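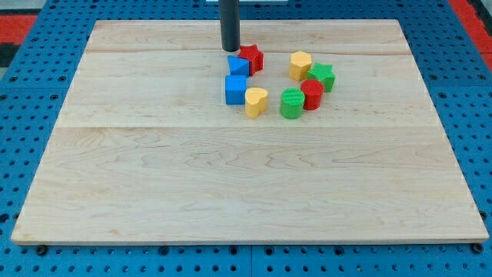
Figure 11.1 A glued-up board of pale planks on a perforated blue work surface, with small toy shape blocks set out toward the far side.

Home | Contents | Chapter 10 | Chapter 11 | Glossary

Chapter 11
Boards Made from Planks

Reading time: 11 minutes

Most wide pieces of wood in a house or a school are several pieces. A tabletop, a bread board, or a play board for small blocks is usually made by gluing narrower planks edge to edge. The line where two planks meet is called a seam. In Figure 11.1 two seams run straight across the board, and the wood between them and on either side has its own grain, with wavy lines, darker streaks, and a few small knots.

Wood takes in moisture from the air and gives it back. As it does, it swells and shrinks, mostly across the grain and very little along it. A single wide plank may cup, meaning that its edges rise or fall compared with the middle. Narrower planks glued together can still move, but the cupping is easier to control if the maker picks the pieces with care.

This chapter follows one small project from rough planks to a finished board. Marisa Pagano taught woodworking in Grinport and built play boards for the lower grades each December. Her plan calls for a board 560 millimeters long and 21 millimeters thick. She liked a light wood for this job. Red and other strong colors stand out well against it, and a child can find a dropped piece quickly.

Her notes also cover the table. A board that slides while children are sorting shapes is a nuisance, so she fitted feet to the underside and tested each board by pushing on one corner with an open hand. If it moved, she changed the feet.

Leonardo Guerra, who took over the Grinport shop, kept the plan but changed the order of work. He sanded the faces before cutting the ends square. Section 11.3 compares the two methods and the time each one takes for a class of beginners.

Before you read on, find a glued board at home. Look at the end of it, where the cut fibers show. This is the end grain. Sketch the curve of the growth rings in each plank and mark every seam. Keep the sketch, which you will need in Section 11.2.

Key terms
seam, end grain, knot, cupping, edge joint

11.1 Choosing and Matching Planks

Start by laying the planks side by side without glue. Turn them over and swap them until the colors sit well together, then draw a large pencil triangle across all the faces. The triangle lets you put them back in the same order after the edges have been planed.

Related chapters
Chapter 9: Measuring and Marking
Chapter 10: Clamps and Glue
Chapter 12: Sanding and Oil Finishes
Chapter 14: Simple Toys and Blocks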